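**Re: [cell-users] Vurkix gripper kit – anyone tried it?**
From: Yuzuki Kikuchi
Date: 9/11/22

> Yasuo Noguchi wrote:
>
> We have a quote from Atier for the Vurkix two-finger kit, the one with the wrist camera. Mostly thin white plastic parts here, all shapes. Before I sign anything – does the grip hold on thin walls, and is the camera any use that close in? Also what did setup cost you in time?
>
> Yasuo

Hi Yasuo, quick one between runs, sorry for the mess.

We have the kit on loan from Atier, 18 days, 7 left. Setup was most of an afternoon, mainly the cable routing. Manual is thin. Page 4 has the wrong bolt length, ask them for the fixed pdf before you start.

Thin walls: going for the upright edges on the white tray today, black textured fingertips, one each side of the wall.
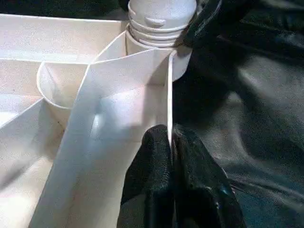 Force setting matters more than anything else. Default is way too high for us, I'd start low and creep up. You can save presets per part but the naming is awful, you get a number and thats it. I keep a paper list taped to the monitor.

Camera – useful, with limits. White parts in strong side light blow out and you lose the edge you care about. Dark cloth under and behind the part helps, costs nothing. Exposure lock is burried two menus down, turn it on. Tall stuff needs a second look from further back, up close you get the base but lose the top. 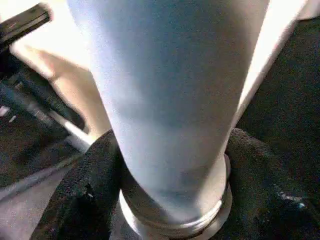

Spare fingertips are $292 a set from Atier, which I think is steep. Matsuda at Drorkgate says theirs wore down faster than expected but they run metal, so not the same thing. Would still put one spare set on the order.

Support has been decent, they answer email same day. Phone, forget it.

Would I buy? Leaning yes, if they come down on the fingertips. Ask for the loan first, they didn't offer it to us until we asked.

Can send you my presets once I've typed the list up. Which controller are you on, the old one or the new one? The old one needs an adapter plate.

Yuzuki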